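Zivstead Home Forum > Kitchens > Food storage
Thread: Do tea organisers save any space at all?

crumbtray
I keep reading that a divided bamboo box will "free up" a cupboard. I'm not convinced. You take tea out of a box that stacks and put it in a box that doesn't. Kitchen pics below, with the tea in the first three.
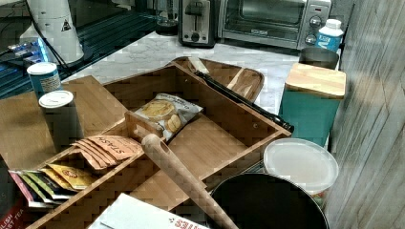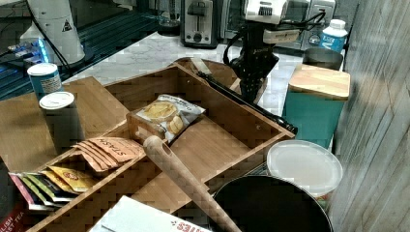
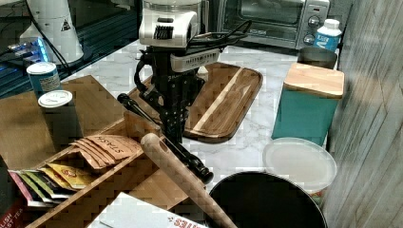
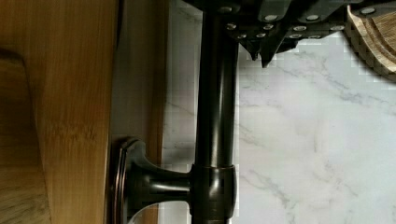
Replies (8 shown)

pebbledash_8
Bamboo box, marble worktop, and there's a bag of crisps in with the tea already. That's how it goes with dividers. Any compartment without a job gets snacks, then batteries, then takeaway menus.

northlanding
Disagree. I had tea in three cupboards before I got the Burneo one and now I can see what I've got. I stopped buying peppermint we didn't need.

crumbtray
You could have done that by looking in the cupboards.

northlanding
I could have. I didn't, for years.

gasketed
My objection is staleness. Wrapped sachets like the Stash ones are fine anywhere. Loose paper bags in an open tray next to a cooker are going to taste of onions by January. The Ostrowski listing says "keeps tea fresh", and it's a tray with no lid. How?

marrowfat
Mine's been open on the side since spring and the tea tastes like tea. I think people imagine this.

gasketed
What do you drink though? Builder's tea would survive a house fire. Try it with a decent green.

marrowfat
Fair, it's builder's.

102_steps
Measure your sachets before you buy anything. The Pundmont has fixed slots and the wider packets only go in sideways, so you lose half of it. The reviews don't mention this. There are up to 3,000 of them and I'd like to know how many were written by someone who owns a teapot.

crumbtray
Reviews are where I started getting suspicious. "Changed my mornings." It's a box.

pebbledash_8
Shoebox, cut down, cardboard dividers. Cost nothing. Looks dreadful, lives in a drawer.

northlanding
And you have to open the drawer to see it, so we're back to cupboards.

Similar threads
Spice racks inside doors: do the hinges cope?
Are glass jars worth the cupboard height?
Bread bins, again (203 replies)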